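3.2 Ground conditions and the stability of rented fence panels

The panels in our study were supplied by Takier, which rents temporary fencing to building sites and to organizers of outdoor events. Each panel stands in two feet, and neighboring panels are joined with one clamp near the top. The company gave us access to its return records for one winter and one summer season. From these records we took 367 rental contracts in which the ground type was written down by the delivery crew. Contracts without this information were left out, although some of them were large.

We divided the ground into three classes: paved, gravel, and grass or bare soil. The division is simple, and we know that it hides differences inside each class. A car park with a strong slope was counted as paved in the same way as a flat one. Hviid and Tapia used five classes in their earlier work, but their crews had received training in ground assessment before the data was collected, and ours had not.

A panel was counted as fallen if the customer called the service line to report it, or if the crew found it lying at a visit. Panels that were taken down on purpose, for example to let a truck pass, were not counted. In 32 contracts we could not decide between these two cases from the notes alone, and Bjarnason telephoned the customers to ask. Most of them remembered the event well enough to give an answer. Where they did not, the contract was kept and the panel was treated as standing.

The fallen panels were not spread evenly over the ground classes. Soft ground had the largest share, and within it the contracts that began in December were the worst. We believe that the feet sink on one side after rain and that the wind then needs less force to turn the panel over. On gravel the result was less clear. Crews often level the gravel with a shovel before they place the feet, but this is not written in the records, so we cannot separate prepared gravel from unprepared gravel.
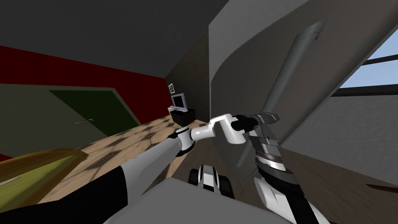 Figure 3. Simulated room with two robot arms, a long gray rod and a curved gray partition wall.

3.3 Effect of bracing and cover material

Customers may order a brace for every panel, for every second panel, or no brace at all. The price list of the company recommends a brace for every second panel when a cover is attached. In practice the order depends much on the budget, and several site managers told us that they add the cover later without informing the rental company. This makes the comparison difficult. A contract that appears as "no cover, no brace" may in reality have had a closed cover for most of the period.

To reduce this problem, Thoroddsen visited a group of sites and noted the cover and the bracing as he found them. His notes disagreed with the contract more often for covers than for braces. We therefore report the effect of bracing with some confidence, and the effect of the cover only as a direction. Braced lines fell less often in all three ground classes. The difference was small on paved ground, where falls were rare also without braces.

One more point should be mentioned. Corners seem to work as a brace, and short lines with many corners stayed up even on soft ground. Long straight lines beside open fields were the opposite case – here one fallen panel often pulled its neighbors with it, and the record shows a single event with many panels. We counted such an event once. Sugawara has suggested that the number of panels should be used as a weight, and we return to this question in Section 5.

Contact the editorial office | © Nørgaard | Back to top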